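Saturday, evening

Today I finally walked the whole way to Verside along the old canal. I wanted to do it since September, when I moved here, but always there was rain or some work to finish. I started at 5 in the morning with two cheese rolls and my thick socks.

The first part is flat and a little boring. After the lock the path goes up, and I could hear many birds. I don't know their names in English yet. 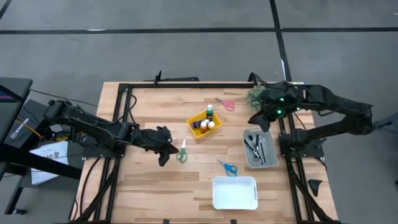

The table with the green scissors.

In Quintana I stopped at the bakery and asked for a plum cake. The lady understood me the first time! I was so proud that I bought three pieces. I ate one on the bench by the church and the other two are now a bit flat in my bag.

The last hour was hard. My left heel hurts and I think I will have a blister tomorrow. I came back by bus, and I almost slept past my stop.

I must write to my sister about the cake. Also buy plasters, and ask if the bus to Gromis runs on holidays.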